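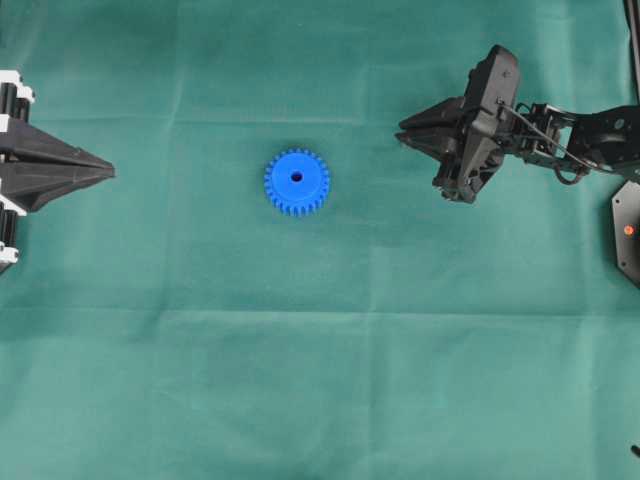 Setup and Upkeep of a Two-Arm Bench Cell
Student Project Report, Sturard Lab
Section lead: Beverley Sowerby

Print this page | E-mail this page

1. Scope

The report covers the mechanical setup, zeroing and maintenance of the Morsy cell, a pair of small arms that face each other across a cloth-covered bench. The test parts are a blue plastic spur gear and small metal parts. Control software is treated in the Birum group's report and is mentioned only where it affects the hardware.

2. Arrangement

The arms enter from opposite sides of the bench and work over a shared zone between them. Each has a two-finger gripper with tapered fingers. Base spacing was set at 900 mm and checked with a steel rule between the inner edges of the base plates. At 750 mm, the first spacing tried, the wrists could touch with both arms at full reach.

The work surface is a single piece of teal-green cloth. It keeps small parts from rolling and gives a plain background for the head camera. Fold lines remain in the cloth. They did not affect gear detection, but a raised crease under a screw changed its resting angle enough to spoil some picks. Parts are therefore placed clear of the creases.

3. Finger alignment

Tip alignment was the main source of lost time. The procedure in use is as follows.

3.1 Power the arm down and loosen the finger screws by half a turn.
3.2 Close the fingers by hand until the tips meet, then tighten the screws evenly.
3.3 Power up, run the zero routine and confirm that the closed position reads the same on three passes.
3.4 Bring the fingers to either side of a small cylinder and compare the two tip heights in the wrist camera view. The tips should stand level, with the cylinder centered in the gap. 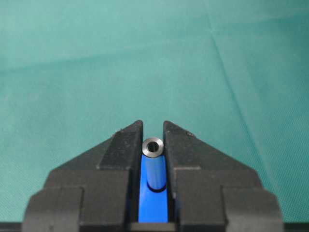

4. Maintenance

The fingers are wiped with a dry cloth before each session. Dust on the angled faces shows up in the wrist view and is removed at the same time. Pivot screws on the linkages are checked every 30 hours of running. Two were found loose at the first check and were refitted with Bradier thread compound. Cables are inspected for rubbing at the wrist, where the loop must stay long enough for full rotation.

5. Trial runs

The final series consisted of 64 attempts split between the gear and the screw. The gear is easy to locate, and most of its failures came from fingers closing on the teeth at a poor angle.
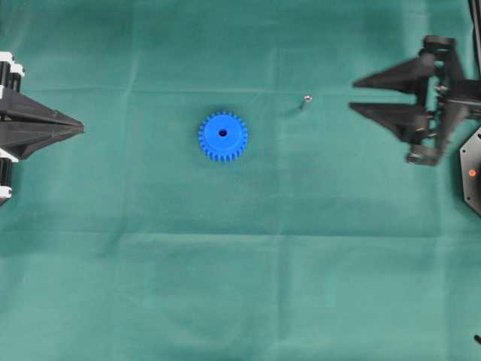 The screw gave more trouble. It is tiny next to the gear and has little contrast in overhead view, so a small error in tip position is enough to miss it. Results improved after the zero routine was repeated at the start of each session. Approach speed was then lowered for the last part of the move, and the remaining misses were traced to play in the lower finger pivot.

6. Open items

The pivot bushing should be replaced before the cell is used again in June. A fixed gauge pin would make step 3.4 quicker than judging the tips by eye. Spare fingers are kept in the drawer under the bench and have not been checked for fit.

Sturard Lab student reports | Contact the section lead | Back to top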